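Pay for the follow-up

Liette Hiebert
Jun 28, 2024

Most youth mental health programs are funded to start. Very few are funded to find out what happened. I ran a school-based anxiety program in Scanlon for five years, and in that time we had money for training, workbooks and a part-time coordinator, but never for calling families a year later.

We enrolled 425 students. At the end of the eight-week course, we had surveys back from nearly all of them, and the scores looked good. Twelve months on, using staff time we didn't really have, we reached 68. I can't tell you much about the rest, and neither can the people who renewed our grant on the strength of the eight-week numbers.
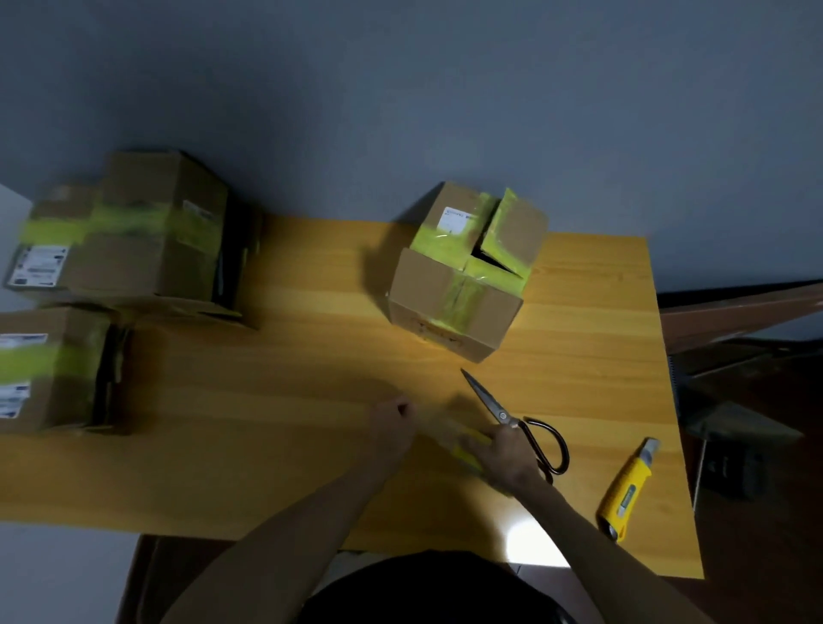

Funders will say that follow-up is research, and research belongs to universities. I don't accept that. A clinic that never checked on its patients after discharge would be asked why. A program that teaches 14-year-olds how to handle panic should face the same question, and should have the budget to answer it.

It doesn't take much. My colleague Ruxandra Bratu worked out that a phone call, two reminder letters and a small gift card would have added a modest amount per student – less than we spent on printing. She put it in our January application. The reviewers cut it and kept the printing.

I would rather see a program serve fewer students and know how they are doing. State agencies could start by setting aside a fixed share of every prevention grant for contact after one year, and by refusing to let it be moved to another line.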